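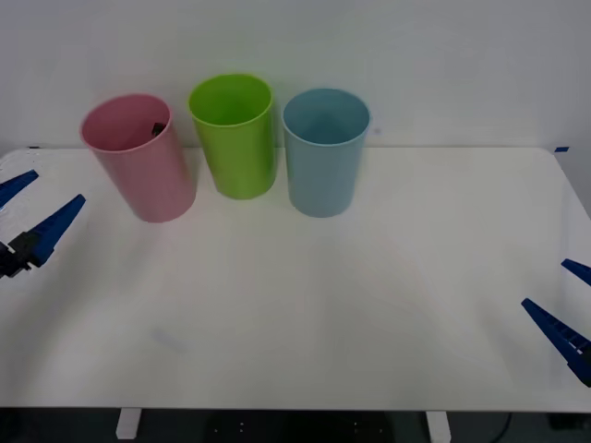 The Cups at Wimmont

The year we took the house at Wimmont, my aunt gave us a set of plastic cups from the discount shop in Arham, and my mother, who had been hoping for something in the way of a casserole dish, thanked her very nicely and put them on the shelf above the sink, where they stayed for the rest of my childhood and a good part of everybody else's.

There was a pink one, a green one and a blue one, and there were three of us kids, so you would think the thing had settled itself. It had not. My brother wanted the green because green was the colour of the Yook ferry, which he loved more than he loved most of the family. My sister wanted the green because my brother did. I wanted the blue, and I said so on the first day in a loud clear voice, and I've often thought since that it was the single cleverest thing I did before the age of ten. They were so busy with each other that I had it in my hand and half full of cordial before anyone noticed there'd been a choice to make.

That left the pink, and the pink fell to whoever was slowest to the table. My mother tried a roster. She ruled it up on the back of a calendar page and stuck it to the fridge, and it lasted from the Sunday she wrote it until the following breakfast, when my sister pointed out that it didn't say anything about morning tea.

So the pink cup became a sort of spare. It held the toothbrushes the week the bathroom was being retiled. It went down to the beach and came back full of pipis. Dad mixed plaster in it once and was spoken to. And at some stage, and I couldn't tell you when, it became the place where small things were put. If you found a button on the hall floor you dropped it in the pink cup. A guitar pick, a marble, the wee rubber foot off the bottom of the toaster, a key that belonged to no door in our house (we tried them all, one wet afternoon, and then tried next door's). When anybody lost anything my mother wouldn't even turn around from the stove. "Have you looked in the pink?" she'd say, and you'd go and tip it out on the bench, and there it would be, or if it wasn't, there would be something else you had forgotten you were missing, and you'd go away nearly as happy.

I had meant to tell you about the clearing out, and I've wandered, but my mother wandered too when she told a story, and we always got home in the end.

We did the kitchen last. It was October and already warm, with the magpies in a filthy temper out the back, and my brother had come over on the ferry with 200 sheets of packing paper under his arm, which we thought was ridiculous until we had used every one. We'd done the linen and the good plates and the tins, and the tins had taken ages, as tins will when people keep stopping to read the lids. It was nearly six in the evening before my sister reached up over the sink and brought the cups down.

She put them on the table and none of us said a word for a bit. I'd been drinking out of glasses for years. I had a mortgage and a bad knee. And I tell you, I felt my hand start out across that table towards the blue.

"Don't you dare," said my sister, and then she laughed so hard she had to sit down on a box of saucepans.

My brother had gone straight for the pink. He turned it up over his palm and out came two buttons, a dead battery, a hairclip and the key. He held the key up to the window for a good while. Then he put the whole lot back in, carefully, a piece at a time, the way she would have.

"You have the green," he said to my sister.

"I don't want it," she said. "I only ever wanted it because you did."

"I know that," he said. "Have it anyway. I'll take this one."

He wrapped it in a tea towel, since the paper was gone by then, and carried it home to Yook on his knees. He rang me a fortnight later to ask whether I'd lost an earring in the move, a little silver one, and I had, and I'd looked everywhere for it.

"Well, it's in the pink," he said. "Come over and get it. I'll put the kettle on."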